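Where did my Thanksgiving weekend go?

2021-10-11

So I had plans for the long weekend, and they were turkey and a nap. What I got was a simulated arm that kept letting go of things. If you've been following along, I've been building the Bostero task in sim before I let anybody's real hardware near it, and on Friday night I kicked off a batch of 246 runs and went to bed feeling pretty smug.

Sixteen of them finished. Sixteen! In the rest, the gripper went down toward the board and then the fingers just popped open, wide as they'd go, and stayed there until the run timed out. No error in the log, no collision flag, nothing. The controller figured it was having a lovely day. 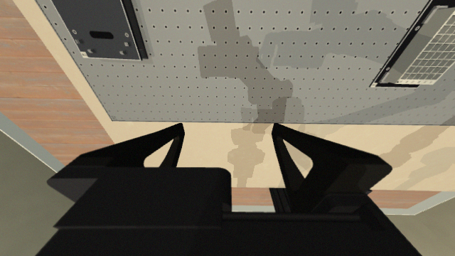
My first guess was friction, because it's always friction (it wasn't friction). I spent most of Saturday fiddling with contact settings and made it worse. Then I blamed the new Imai build, rolled it back, and got the same thing — so, sorry Imai, I said some rude things about you in the car.

The culprit was my watchdog. I'd written it back in May to open the fingers whenever a command came in late, which seemed like a nice safe behaviour at the time. On the Wonow server the commands show up late constantly, so it was tripping all the time and not writing a word about it.

What bugs me is that I was going to copy that same watchdog over to the real cell in Kunham. Opening up is a rotten default if you're holding something heavy over someone's foot. It now holds position, stops the arm and yells in the log. Six clean runs so far, and there's a bigger batch going while I eat leftover pie.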